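Plovach Forms 2
The form and checklist builder for people who work away from a desk

Overview

Plovach Forms lets you build a mobile form once and use it on any phone or tablet your team carries. You drag in the fields you want, set a few rules, press Publish, and the form shows up on everyone's device the next time they sync. Version 2 is the biggest change we've made since the first release, and we're really happy with how it came out!

What's new in version 2

Offline drafts. Forms now save on the device as you type, so a dead signal in a basement or out past the county line won't cost you a half-finished inspection. Drafts stay on the device for 30 days, then move to the archive, where you can still open them.

Repeating sections. This was the most requested feature by a long way. If you check one pump or nineteen, you add a row each time and the form grows with you. Rows can be copied (photos too) and dragged into a new order.

Template library. There are now 436 ready-made templates, sorted by trade. Open one, change what doesn't fit, and save it under your own name. The elevator maintenance set is especially good – it was built from scratch for this release and covers monthly and yearly visits.

Signatures. Signing works in landscape mode now, which gives people room to write their whole name. You can ask for one signature or several, and each is stamped with the time.

Ullareck sync

Ullareck is the part that moves your records between devices and the web console. It used to send a full copy of each record. Now it sends only the fields that changed, and on a slow connection you will feel the difference right away. If two people edit the same record, both versions are kept and the console asks you which one to use. You can also merge them field by field.

Exports

PDF, CSV and plain text. PDF layouts can carry your logo and a footer. Scheduled exports go out by email or to a shared folder, and you can connect to Trirkemow if you already keep your work orders there. The connector is included in every plan.

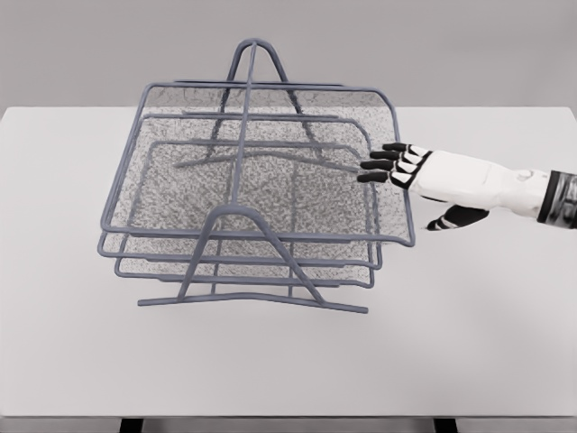
Posted by Tsang, Plovach product team | 2024-10-01 | Filed under: Products, Forms

Requirements

Any phone or tablet that can run a current browser. The web console works best on a screen wide enough to show the form and the preview side by side. Admin rights are needed to publish, but anyone can build and test.

Moving from version 1

Your old forms open in version 2 without changes. Calculated fields are the one thing to look over, as rounding is now set per field and starts at two decimal places. Version 1 will keep syncing until the end of January.

Trial

The trial runs 21 days with every feature switched on, and anything you build in it carries over to a paid plan.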